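**Keeping a white table white**
Gizella Pintér, September 27, 2019

We have in our room one big white table which everybody uses, and in February I was ready to throw it away. It was full of grey marks, rings from cups and old glue. Now it looks decent again, and I would like to share what I have learned.

First, take everything off that you can lift. Wiping between things only makes islands of dirt. Then go over the top with a dry cloth, so the crumbs and dust do not become mud when the water comes.

For normal dirt I use warm water with a little washing-up liquid. Grey rubber marks need baking soda, 4 spoons of it to one spoon of water, mixed to a paste. Rub softly in small circles and leave it for 30 seconds before you wipe. Please try it first in a corner, as some white tops lose their shine.
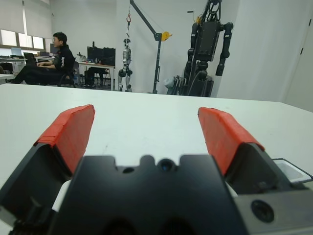

*The white table, with the desks behind it.*

Glue from tape is more stubborn. Warm it with a hair dryer on the low step, then push it with an old plastic card. Never a knife! I made one scratch in this way and I still see it every morning.

Look along the table from a low position, with your eyes almost at the height of the top. From there you find the streaks which you cannot see when you stand.

Coffee rings: lemon juice, five minutes, rinse well.

The cloths I wash at 60 degrees without softener, because softener leaves a film on the table. I keep two, one for wet work and one for drying, and they hang on separate hooks.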